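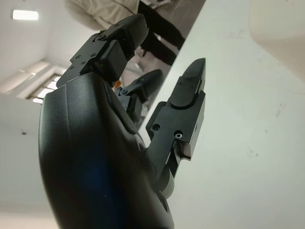

Attachment 1. Close view from low down, white surface at right.

Subject: Re: [breakfast-list] One slice in a two-slot toaster

Replying to the single slice question and to the part about trays. I've left the original message in whole a little further down so people reading the digest don't have to go back through the archive for it. My answers to its points come after it.

We have used a two-slot toaster at our place for a long time now. It is cream colored, rounded at the edges, with a matte finish, and it lives on a white table. Before that we had a Stidov four-slot that took up twice the room and toasted unevenly from the day we unpacked it. I don't miss it. The Stidov had a wide flat top that people put things on, including bread bags, and I spent too much time taking them off again.

Most of the toast made here is one slice at a time. Two people rarely want it at the same moment. So the question of what the other slot is doing while one slice is in is one I have thought about more than I would have expected to.

In the second attachment there is a slice in the front slot. The rear slot has no bread in it and you can see the elements in there glowing red. On ours you can't switch off one side. Whatever you put in, both slots are on. I looked for a setting for this when we got it and there isn't one.

Some toasters have a marked slot for single slices. Ours has no such instruction in the leaflet. We settled on the front slot only because that is where people's hands go. I tried the rear slot for a while and the toast came out the same shade as far as I could tell, on the same bread. If somebody has a model with the mark on it, use the marked slot, as the timing may be set up for it. Otherwise I would pick one and stick with it, so that your setting stays good.

The top edge of the slice sits a bit above the rim with the bread we buy. That edge browns along with the rest, which it did not do with the taller loaf we used to get from the bakery in Fircombe. With that loaf there was a pale strip across the top every time. I used to turn the slice over halfway, and that works, but then you are standing there waiting for it. Cutting the loaf shorter works too, if it is unsliced.
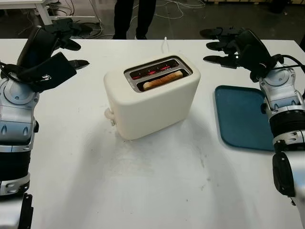
On Jul 12, 2023, a list member wrote:

Hello all. Sorry if this has been covered. I searched the archive for "single slice" and got 111 messages, and the ones I opened were mostly about bagels.

I have a new two-slot toaster, a Mino. It makes good toast when both slots are full. When I put in one slice it comes out darker on one side than the other. It is always the side facing the empty slot. I have tried both slots and it follows the bread, so I don't think there's a bad element.

Questions:

Is this normal, or should I take it back? I have until the end of the month.

If it is normal, what do people do about it? I have been putting a second slice in and eating both, and I would like to stop doing that.

Next, where do you put the toast down? I have been using a dinner plate next to the toaster but it sweats underneath and the bottom of the toast goes soft before I get the butter on. Somebody mentioned a tray in an old thread but did not say what kind.

Last, how much space do you leave behind it? My counter is narrow. The cord comes out of the back and pushes the toaster forward so that it is nearly at the front edge. I could turn it sideways but then the lever is against the wall.

Thanks for any help. I am on the digest so replies may take me a day to see.

(end of quoted message)

Taking these in order.

Darker on one side. I would call this normal and keep the toaster, as long as two slices come out even. You said they do. With one slice in, the side toward the middle gets heat that a second slice would otherwise be taking up. On ours the difference is small, and at a light setting I can't see it. At a dark setting I can. The old Stidov did it badly enough that one face would be burnt and the other tan.

What to do about it. Turn the dial down for a single slice. We go down 2 marks from where we would have it for a full load. You will have to find your own number, as the marks on one toaster mean nothing on the next. Write it on a bit of tape and put the tape on the inside of a cupboard door, well away from the toaster. Don't put tape on the toaster itself. I did that on the Stidov and the glue went brown and would not come off.

If you want it exact, time it. Toast one slice, watch it, and pop it up when both sides look right to you. Ours takes 90 seconds for the plain white loaf from a cold start. A second slice straight afterward takes less, and this is where most of the dark toast in our house comes from. People put in another slice at the same setting with the toaster already warmed up. Give it a minute or turn it down another mark.

Frozen bread is different and I would not use any of the above for it. Use the frozen button if you have one.

The tray. Ours is plastic, dark teal, with rounded corners and a raised rim. It goes to the right of the toaster. It was sold for carrying cups and I bought it at a closing sale, so I can't give you a place to get one. The rim is the useful part, as crumbs stay in when you pick it up and you can take the whole thing to the sink. On a flat board they go over the side.

A plastic tray will still let toast sweat if you lay the toast flat on it. So will a plate, as you have found. The answer is to stand the slice up. We lean it on the rim for a moment and then butter it. A wire rack on the tray would do it better, and I have seen a Yan rack in a shop that folds flat, but I have not bought it and can't tell you if it stays up. An old toast rack from a thrift store would be fine too.

Do keep a plastic tray off the top of the toaster and from touching the side of it. Next to it with a gap is what you want. I know this sounds obvious. We lost a bread bag that way, and the melted print from it stayed on the Stidov until the day it went out.

Space behind. The cord on ours also comes off the back. It is a thin white one and it goes away toward the far side of the table. Because the toaster is out in the middle of the table there is plenty of room for it to bend. On a narrow counter I would try feeding the slack down behind the counter, if there is a gap, so that it isn't bunched up between the toaster and the wall. A bunched cord pushes harder than you would think. Check that it is not lying against the metal anywhere, and that no one can catch it on the way past.

I would not turn it so the lever is against the wall. If a slice jams you need to get at the lever and at the plug without reaching over the slots. Ours has a small white knob on the left side near the base, and we keep that side clear for the same reason. If the counter really is too narrow, a small side table might be the way to go. A table you can walk around is easier to wipe down as well.

You did not ask about crumbs underneath but I will add it, as it affects the color of the toast more than people believe. Empty the crumb drawer before you decide the toaster is at fault. I did ours in January and it had not been done in a long while. The smell went away and the bottoms of the slices stopped coming out with dark specks. Unplug it, let it go cold, slide the drawer out, then tip the toaster gently over the sink. Do not put a knife in it. Someone will say they have always used a knife. Please don't.

On the plate question there was a long thread on warm plates a few years ago. I can't find it now. The archive search stops at 3000 results, and "plate" gives you that many. If anybody saved it, please send the link to the list and not just to me.

To the original poster, it would be useful to know what your dial was set to when the slice came out uneven, and whether the bread was from the fridge. Bread from the fridge goes darker on the outside before the middle has warmed, and with one slice the effect is stronger. Try it again at room temperature before the return period is up.

I'm going to try the taller loaf again this month, cut down, and will post the setting if I get the whole slice to brown.

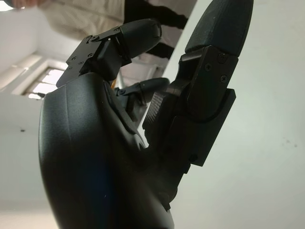 Attachment 3. Black fingertips, very close, looking up.

_______________________________________________
breakfast-list mailing list
Plain text preferred. Please trim quoted messages when replying to the digest.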